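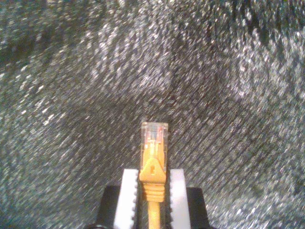

Fig. 1. Yellow patch cable with molded boot, RJ45 connector uppermost.

Courses > Structured Cabling > Unit 6 > Patch Cords and Plugs

Unit 6 handout. Prepared by Darcy McAlister, revised 1 November 2021.

6.1 Parts of the cord

A patch cord consists of a length of cable with a modular plug at each end. The plug has eight contact positions. A latch on one side holds it in the jack. The boot is the sleeve over the rear of the plug and the first stretch of jacket.

In Fig. 1 the boot is the same color as the jacket. The lower part is ribbed and acts as strain relief. Above the ribs it widens into a flared section that covers the latch. Covers of this type reduce snagging when a cord is pulled back through a bundle. They also take up room, and on a dense panel the latch can be hard to press.

6.2 Jacket color

Color has no electrical meaning. Each site sets its own scheme and records it in the rack log. In the lab, yellow is used for cords between the Osholm panel and the bench switches. Do not use yellow for anything else in racks 5 and 6.

6.3 Handling

Grip the plug or boot, never the jacket alone. Press the latch fully before withdrawing. Do not bend the cable sharply where it leaves the boot. Cords with a broken latch go in the reject bin and are not to be taped.

6.4 Bench exercise

Draw one cord from the Gesetti drawer. Sketch the plug from the latch side and label the latch, boot, strain relief and jacket. Run a wire map test and enter the result on sheet 32. Any open or crossed pair is to be shown to Chia-hao Cheung before the cord is cut.

Reading for Unit 7: Mok notes, p. 260, termination of solid conductor cable.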